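3.2 Collection of grasp examples

Examples were gathered at the Nolcombe site with an industrial arm mounted over a single open-topped bin. Each attempt followed the same order. The arm moved clear of the bin, a fixed camera recorded the contents, and the current model proposed a grasp point. The arm then carried out the grasp, and the outcome was stored with the recorded view. Objects were returned to the bin after every attempt, so that their arrangement changed throughout a session.
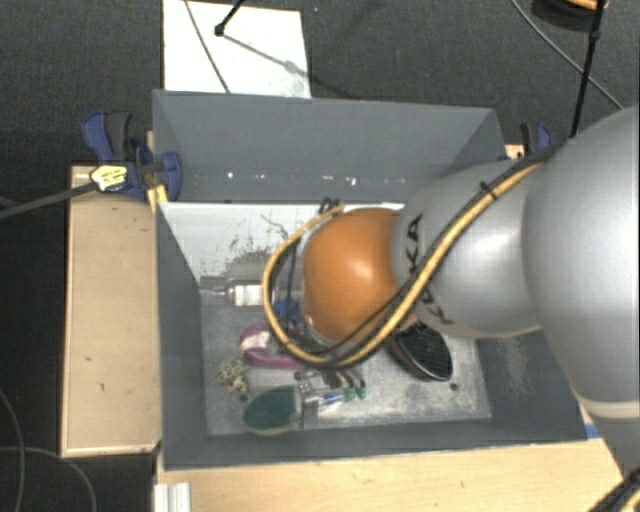 Figure 2. Grasp attempt in progress over the collection bin. The hose and cabling follow the arm to the orange joint.

A total of 1,325 attempts were made over seven sessions. Rocío Cifuentes reviewed the stored outcomes and removed any attempt in which the record was incomplete or the arm had been stopped by the operator. This left 1,121 examples for training - failed grasps were kept, as the model must learn from both results. Labels were assigned by the rule used in the earlier Drustby collection, under which a grasp counts as successful only if the object remains held until the arm has cleared the walls of the bin. Attempts that lifted two objects at once were given a separate label and are treated in Section 4.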